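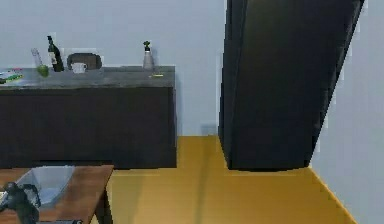 首页 > 特写 > 棒球

Forsberg 队这个赛季的问题，外面的人大多认为是投手。我跟了他们一个夏天，看法有一点不同：我觉得问题首先在捕手的位置，在那个蹲着的、很少被镜头照到的人身上。我认识的棒球迷里，很多人看一场比赛三个小时，捕手的手套只看几秒钟。我自己从前也是这样。后来主教练 Yao-tsung Tu 教我一个办法：他说，你在家里看转播的时候，在厨房的台面上放一个玻璃杯，旁边靠着杯底放一个绿色的圆果子，像苹果或者青柠那样的，杯子就是本垒板，果子就是手套，投一球，你把果子移动一点。我照他的话做了两个星期，开始明白什么叫“配球”。

Forsberg 是一支小球队，主场在旧码头后面，看台的座位不多。六月对 Skareck 的那一场，来了873个观众，这是他们今年最好的数字。那天他们输了，2比13。第四局以前比分还是2比2，然后先发投手连续保送三个人，换上来的投手第一球就被打到右外野的墙外。观众开始走，卖炸鱼的摊子提前收了。

我在休息区的后面找到 Naledi Du Plessis。她是球队的捕手教练，年轻的时候打垒球，膝盖开过两次刀，走楼梯要扶着栏杆。我问她，今天是不是投手太累。她想了一会儿，说：“投手投的是捕手要的球。捕手要什么，要看他怕什么。”

她说的捕手是 Man-lok Su，今年二十二岁，五月才升上一队。原来的主力捕手 Liya Teshome 在春天伤了手指，医生要她休息到九月。Forsberg 所在的联盟男女混合，这一点外地的读者可能不习惯，在这里已经是很平常的事情。Teshome 接球很安静，手套几乎不动，投手都喜欢她。Su 的手臂比她强，传二垒很快，可是他怕漏球。三垒有人的时候，他不敢要低的变化球，只要直球。对手看了两个月录像，全都知道了。

我请记录员 Hiu-tung Hsueh 给我看她的本子。她用铅笔记，每一球一个小格。三垒有人的情况下，Su 要了88个球，其中变化球只有13个，而且大部分在高的位置。她把本子合上，说她并不想让这个孩子难看，这些数字她也给他看过，他自己拿去抄了一份。

七月以后，我常常去看他们早上的训练。Du Plessis 让 Su 不戴手套，跪在地上，用胸口挡弹跳球。她从六七步远的地方扔，一边扔一边和他聊别的事情，聊他母亲的面店，聊公共汽车改线。Su 开始的时候每次都闭眼睛。她也不骂他，只是停下来，等他睁开，再扔。有一天早上下小雨，他们在看台下面的水泥地上练，球弹起来的声音很大，旁边修剪草地的人也停下来看。

Tu 教练对成绩的态度，我一直不太能理解。他的合同到今年年底，赞助商 Wello 的经理每个月来看两场，坐在第一排，脸色不太好。有人建议他把 Su 换下来，从 Zerkora 借一个有经验的捕手，价钱也谈过。他没有同意。我问他原因，他说 Teshome 九月就回来，这几个月是买不到的时间。我说，可是这几个月你们会一直输。他说，是的，会输很多。

他们确实输了很多。八月里有一场，九局上半一人出局，三垒有人，Forsberg 只领先一分。我在记者席看见 Su 把手套放得很低，几乎碰到土。投手摇头，Su 又比了一次，还是同一个暗号。球在本垒板前面落地，打者挥空，Su 整个身体扑下去，球停在他膝盖前面一点的地方，三垒的跑者没有动。下一个打者打了一支中外野的安打，比分追平，延长赛他们还是输了。

Teshome 现在已经可以轻轻地接球，手指上还缠着白色的胶布。上次我去的时候，她坐在牛棚的长凳上看 Su 练习，偶尔喊一句，叫他左肩再低一点。他低了一点，下一球来了。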